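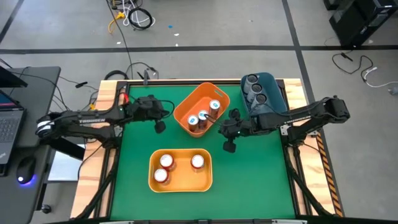
Cans and cups in three bins, with a Trossen arm and a second arm over the mat.

Sorting after a meal is among the plainest chores in any home or break room. Cans go in one place and cups in another, and a child of 5 can manage it. The question put to this blog most often is whether a machine can be trusted with the same work, and the position taken here since June remains unchanged: in part, and under supervision.

The trials at Allemlow are a fair measure. Over the spring the group logged 2138 attempts at moving a single item from one bin to another. Upright cans gave little trouble. A can leaning against its neighbor was a different matter, as the fingers tended to push it farther over before they closed. Cups were slower again, and the operators stopped the run whenever one was dropped.

Two products now on offer, the Jolano and the Pana, are described by their makers as ready for household use. This author does not share that view. Both require a fixed table, a trained operator and a good deal of cable. A kitchen counter is seldom so orderly - and seldom stays the same from one evening to the next.

Shop floors are better placed. Nava has run a packing cell for three months, with batches of 50 parts and one employee watching over it. The parts arrive in known positions, and the employee clears any jam by hand.

Readers considering a purchase for the home are advised to wait. Those with a bench, a steady supply of identical items and staff to spare may wish to request a demonstration. A further note will follow when the cup trials resume.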